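Gripper notebook, October, club room, started 16:10

Carrying on from last time. Aim for today: get the pick and place demos to a state where the Tristoma people will take them. They want 40 clean runs per object and we have 2 for the red cube. So cube first, everything else waits.

Kit out: both hand grippers, tag plates, bracket screws (the short ones, NOT the ones in the Bozsik tin, those bottom out), spare cable. Charged everything over lunch.

Tag plate on gripper 2 was loose again. Took it off, cleaned the bracket, put it back with a washer under each side. Holds now but sits at a bit more of a tilt than before. Re-did the calibration because of that. Gesteo software found the tag first go in good light, lost it when I stood with my back to the window. Must put that in the sheet for the younger ones, they all stand there.

Calibration file is saved as number 419. Please don't overwrite it. If you redo it, give it a new number and write it in here, we lost most of an afternoon to this in the summer.

Trigger feel. Still stiff for the first bit of travel then goes suddenly, so the tips snap shut. On the cube it means it gets caught by a corner if you come in even slightly off. Not a disaster but the cube swings round when you lift and then you don't know how it'll land. Tried a drop of dry lube on the pivot, some better. Want to try a softer spring but we don't have one that fits. Ask at Flekemby, they had a mixed box.

Things to stick to when recording:

- Start with gripper open and still, count of two, then go.
- Square up to the cube before you close. Wrist, not elbow.
- One smooth move across. If you stop halfway, bin the run and do it again, don't try to rescue it.
- Keep the cable under your forearm. Over the top it drags accross the tag and tracking goes.
- Let go low. Dropping from high makes it bounce and the last part of the clip is no use.
- Say the run number out loud at the end, not the start.

First batch: stopped early, tracking jumped every time the arm went past full reach. Moved the start spot nearer and it stopped jumping. Should have checked that before recording anyting, my fault.

Second batch much better. Grip still on the corner more often than I'd like. Had a go at slowing the close right down and that helps, but then the whole run drags and the timing doesn't match the earlier ones. Is matching timing important? Rules sheet doesn't say. Will email and ask. Until we hear, do them at normal speed.

Argument over whether a corner grip counts as clean. My view is keep them, label them "corner", let whoever trains on it decide. The other view is they teach the thing bad habits. Left it that we label and count them separately, so nothing is lost either way.

Batch three, carrying the cube over with the tag up:

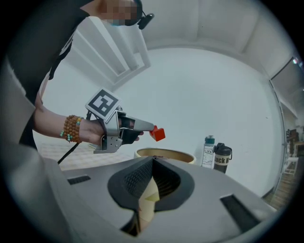 To do next session

- Email about timing and the corner grips, same email.
- Softer spring.
- Print a second tag plate, the edge on the old one is lifting.
- Finish the cube before anyone starts on the sponge. I mean it.
- Copy clips to the club drive and check they open before wiping the card.

Packed up 18:20, both grippers back on charge.

Last updated: October, 18:35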